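The plate on my table, and what I learned from it

I wanted to write this already in spring, but each time I sat down I found one more thing to change, and I don't like to write about a thing that is still moving. Now it has not moved for some weeks. So.

Readers who have been here a longer time know that I put together and take apart small flat devices. Mostly it is the Lakar, a little reader that was sold for a short time and then forgotten, and that I still think is the nicest thing to read on in the train. It is thin, it has rounded corners, and inside there is a metal frame, a small board, a battery and very little air. I have by now opened more of them than I want to admit to my sister, who asks each time she visits if I could perhaps get a hobby with larger parts.

For a long time I worked on a folded towel. I think everybody begins with a towel. It is soft, it is free, and the screws do not roll away on it. But they do go into the loops, and the fibers go into the device, and when you press a connector down the whole thing sinks a little and turns. You hold it with the left hand, press with the right, and need a third hand for the cable. Last winter I bent a frame this way. It was not a bad bend, but a bent frame never lies flat again, whatever people write in forums, and the back cover stood open by a hair on one side for as long as I kept that reader. I gave it later to my neighbor, who did not see the gap. I saw it every time I came for coffee.

So I decided to make a holder.

The first one was from cardboard, cut with a knife, several layers glued. I am a little proud of it still. It worked for one evening, then the corners became soft. The second was from cork, and it had the same problem as the towel, only drier. Then I wrote to Masaru Kinoshita, whom I know from the old Lakar mailing list, and he answered the same night with a drawing and a rather strict question: "What are you holding, the device or the edge of the device?" I didn't understand the question for two days. Then I did, and threw my own drawing away.

What he meant is this. If you make a deep tray which is exactly as large as the device, the device lies in it very well and you can not take it out. You turn the tray around, it falls on the table, and you are worse than before. If you only put low rails along the sides and leave openings between them, the device is held in its place but your finger reaches it. The rails do the holding and the openings do the work, he wrote. I have that sentence on a piece of tape on my lamp.

The holder that I use now is a flat plate in light gray plastic, with soft corners, a bit like something for a phone. There is a long rail at the top, another at the bottom, and on the sides shorter ones. Near the upper right corner is only a small square tab. In the first drawing there was a real rail there also, and I was always hitting it with the tweezers when I came in from that side, so it shrank from version to version until it was a tab. I thought it would be too little. It is enough.

The left edge has a notch, about in the middle, a simple rectangular one. This is the part I am asked about the most. It is for the thumb, first of all. You put the thumb in the notch and lift, and the device comes up on that side without any tool. I also let the battery cable hang out through it while the battery waits next to the plate, but that is a habit of mine and I don't say that you should do it.

The printing I did not do myself. I have no printer and I don't want one in a flat of this size. Gudrun Dahlgren printed it for me at the workshop in Stestia, and she was more patient than I deserve, because I sent her the wrong file and after it the wrong file again, with a new name. The surface came out with a fine texture. She offered to sand it and I said yes, and then in the evening I wrote to her and said no. A very smooth plate lets the metal slide. With the texture it stays where you have put it. If you print your own, leave the surface alone, at least for the first weeks, and sand later if you still want it.

The rails are a question of height. Mine were too high in the beginning, and I could not come with a flat tool under the frame. Then they were too low, and the frame climbed over them as soon as I pressed on one end. I will not give my measure here, because it depends on the device and I have seen people print other people's numbers and be angry at them. Lay your frame on the table, put a coin next to it, and look. That was my whole method.

About feet. I made the plate without feet, and on a white tabletop like mine, which is hard and a little slippery, it went for a walk every time I pushed. I bought round dark feet from Kaneko, the shop for furniture parts behind the station. They sell them in bags, and the smallest bag was of 70. I now have feet under the plate, under the lamp, under the radio, under the sugar bowl, and the bag does not look any emptier. They must sit close to the corners. When they are too far inside, the plate tips when you press on the edge, and this you notice always in the worst second.

A word about the table, because I had a long discussion about it with Daichi Mizuno when he was here. He works on dark green, on one of those mats with a printed grid, and he finds my white surface terrible for the eyes. He is right in the evening, when the lamp is on, and wrong in the day. On white I find a black screw at once. On his mat I searched for one during most of a visit, and we found it in the end in his sleeve. What I do like in his way of working is that he has a second place next to the holder, a flat panel on which he lays the things that are finished, or that wait. Before, I put everything on the bare table in a half circle, and my elbow did the rest. Now I have also a panel, a darker gray than the holder, with round corners, and I keep a strip of free table between the two. It sounds like nothing. But I have learned to look at the strip, and if there is something lying on it, I have forgotten a step.

The order that I follow is not special. The frame comes out first and goes to the panel. I wipe it there, with a dry cloth, never with the wet ones for glasses. My oldest frame is of a tan and bronze sort of color, and the rim has become lighter and darker in patches with time. I tried once to polish such a frame, in June of last year, with a paste from Skokel that promised a mirror. I got the mirror in one corner and a gray cloud in the others, and so I leave the patches now. I have even begun to like them. Then comes the board, always laid down by the edges and never on the connector side, and after this I make tea, which I recommend also as a step. Many mistakes are made in the minute when one is pleased that the difficult part is over.

Some smaller things I wrote in my notebook on the way:

The holder should be fixed before the device is in it. I press it once with the flat hand on the table, empty, and if it moves I clean the feet. Dust under the feet makes them slide like on butter.

Don't glue felt on the inside of the rails. I did it, it looked very professional, and it filled itself with small metal dust which scratched exactly the thing it should protect.

Mark the upper side. My plate is nearly the same at top and bottom when you are tired, and I have once put it upside down and wondered for a good while why the notch was at my right thumb.

If you are left-handed, mirror the drawing. Tonantzin Huerta wrote me this, very politely, after she had used my plate for a month with crossed arms. The mirrored file is now together with the other one.

And keep the bad versions! I have them in a shoe box, the cardboard one too, and each time I think that I could improve something I look first if I have not already made this mistake. Usually I have.

I was asked by mail what it all cost. The plastic was almost nothing, Gudrun took only a cake for the work (a large one, with plums), and the feet you know already. Most expensive was my time, and I don't count this, otherwise I would have to stop with everything. Daichi Katayama, who translated my drawing notes into Japanese, tells me that the file was taken 203 times from his page. I had expected 2, himself and me. I don't know who all these people are or if they hold readers with it or slices of bread, but if you are one of them, please write what you changed. The notch especially. I suspect that it could be a little wider for people with larger thumbs than mine.

Next I want to make a lower plate for the older Lakar, the one with the thick bottom edge, where the rail at the bottom is in the way of the charging socket. Masaru thinks I should cut the rail in two pieces. I think it should be moved, and we have exchanged already some long letters on this question – friendly ones, mostly. 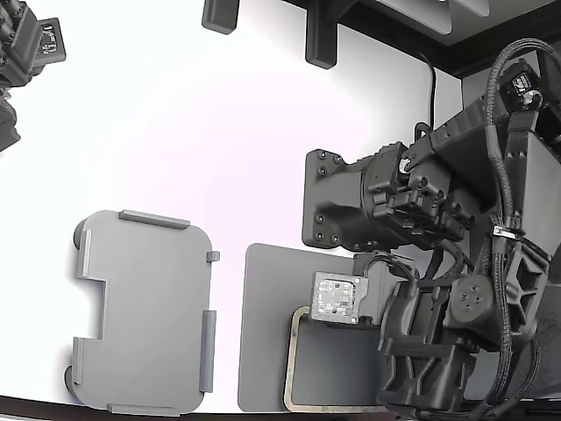 Until that is decided I stay with the plate as it is, and open the thick ones on the corner of the panel, slowly, with the thumb under the bottom edge. It goes. The drawings for both hands are on the files page, and I will put the lower plate there too when Masaru and I have agreed, or when one of us has become tired.

Contact | Copyright, all texts by the author | Back to top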